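Can I bake 96 rolls ahead and still have them taste fresh?

Siv Rønning
Trunby

My niece is getting married in July and I offered to do the bread, because I love baking and I got carried away! I need 96 pieces, a mix of croissants, knotted buns and plain soft rolls. My oven fits one sheet at a time and I have a normal freezer with one empty drawer (well, it will be empty once we eat the peas). What can I freeze, what do I have to bake the day before, and does it all go in paper or plastic? The last time I used plastic overnight the crusts went like a wet sponge. 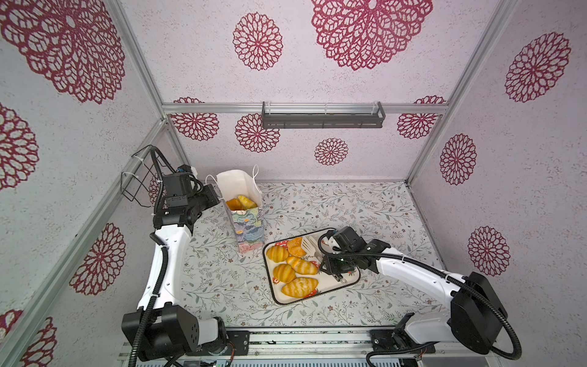

Bread on the tray and more in the paper bag.
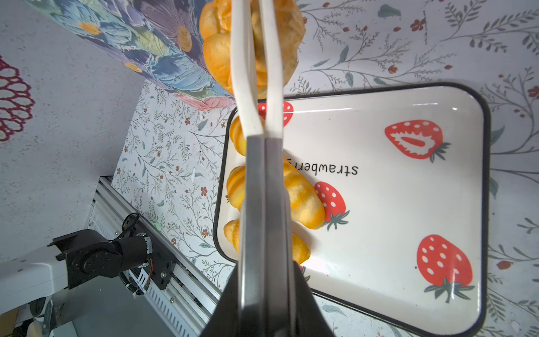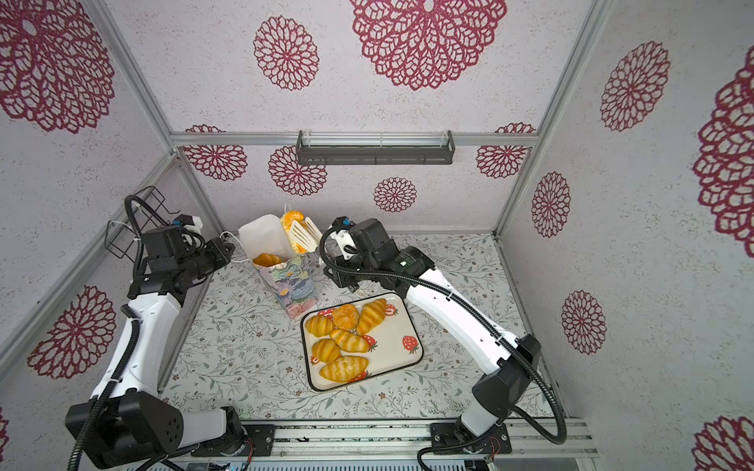
Marisol Ibarra

Oh, this is such a fun job, you're going to have a great time. Freeze nearly all of it! Enriched dough (butter, milk, eggs) freezes beautifully once it's baked. Let everything cool completely, and I mean cold in the middle, then lay it in one layer on a sheet in the freezer until it's hard. After that you can pile it into freezer bags and press the air out. I've kept buns that way for 3 weeks and my whole family went back for more.

On the day, take them out and leave them on racks for an hour, then give them a few minutes in a 325°F oven. Croissants want a bit longer than buns, and they really do come back flaky. If you glaze with sugar, do that after reheating or it goes sticky.

One drawer won't hold 96, by the way. Borrow a neighbor's freezer now, before they fill it with popsicles.

Gobnait Tully

paper for crusty, plastic for soft. thats all there is to it

Wenche Løken

I'd go along with Marisol, with one change. Shape the croissants and freeze them raw. Put them on parchment the night before, cover loosely, and let them thaw in the fridge. They need to come out and puff up somewhere that isn't too warm, or the butter runs out of the layers and you get a greasy bottom. Egg wash, bake, done. The smell alone is worth getting up for!

Paper bags are lovely for carrying, as long as the bread has cooled for at least 30 minutes first. Do a trial batch in June, even if it's only a dozen.

Comments (3)

Verena Wyss: Does this work for rolls with seeds on top? Mine drop half of them in the freezer bag.

Marisol Ibarra: They do shed a little, Verena. Egg white holds them better than milk.

Siv Rønning: Thank you all!! Trial batch of knots is rising now. Neighbor said yes to the freezer but wants six croissants.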